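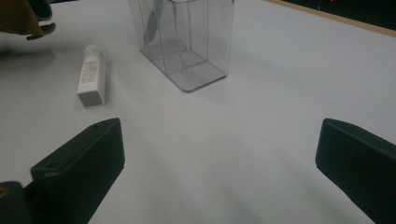

White table, matt finish.

The old cooker hood gave up in September. It had been getting louder for a year or so, then one evening the fan stopped and only the lights came on. I took the filters out and cleaned them, tried a different fuse, and left it overnight. The fan never came back.

I had assumed I would order another one the same size and swap it over in an afternoon. It took longer than that, so I'm writing it down while I still remember the measurements.

The house was built in 1902 and the kitchen is at the back, in what was the scullery. The hob sits where the range used to be, inside the chimney breast, and the opening is 700 mm wide at the front. It narrows a bit further in. The old hood was a 60 cm one with a strip of painted wood down each side to fill the gap. When I took the strips off I found that the left-hand one had been holding up some of the plaster.

The first question was whether to duct it outside or use charcoal filters. The old hood recirculated, meaning it pulled the steam in, took some of the smell out and blew the rest back over my head. The window still ran with water every time we boiled potatoes. I wanted a proper duct this time. Margareta Sima, who did our bathroom, came and looked up the chimney with a torch and said the flue was capped and full of rubble, so that was out. Going straight through the back wall was possible. She quoted me £213 for drilling the hole, fitting the pipe and putting a cover on the outside, and I said yes.

Choosing the hood itself took about three weeks, mostly in the evenings. I narrowed it down to two.

The first was a Dornell canopy hood, the kind that hides up inside the chimney breast so you only see the underside. I liked it because there was nothing to dust. It has push buttons and metal filters that go in the dishwasher. The outlet is on top.

The other was a Minami, flatter and a good deal cheaper, with a touch panel on the front edge. I tried one at Clurau, the appliance shop on the Mandale estate, and the panel didn't respond when my fingers were damp. They are usually damp when I'm cooking. The man there, Deividas Paju, was quite fair about it and said they get a few back for that. He also told me to look at the noise figure for the middle speed, as the one in the brochure is often the lowest speed and you hardly ever use it. I hadn't thought of that. On the middle speed the Dornell was the quieter of the pair, so I bought the Dornell.

Fitting it was mostly straightforward. The fixings supplied were for modern brick and no good in ours, which crumbles. I used longer ones with resin and left them for a full day before hanging any weight on them. The pipe needed one bend to get from the top of the hood to the hole in the wall. Margareta was firm about using rigid pipe, and she taped the joints with foil tape. The flexible stuff is easier to get round corners but it collects grease in the ridges.

The outside cover has a flap to stop the wind coming in. It rattled badly for the first few nights. My neighbour, Yuk-lan Lui, has the same sort and had stuck a thin strip of draught foam along the bottom edge of hers. I did the same and it's quiet now, though I expect the foam will need replacing every so often.

I've had it running for a few weeks. The window stays clear unless I have everything going at once, and the hall no longer smells of onions in the morning. The lights are whiter than I'd like. They are the sort you can't change for an ordinary bulb, so I'll have to put up with them or order warm ones from the maker, who want a silly price.

Things still to do: make good the plaster on the left, paint inside the chimney breast, and find out whether the room needs an air vent now that more air is being pulled out of it. We have no gas or open fire in there, so Margareta thinks not, but I'd like to check.

The old hood is in the shed. The lights still work, so if anyone local wants it for parts, leave a comment and you can come and collect it.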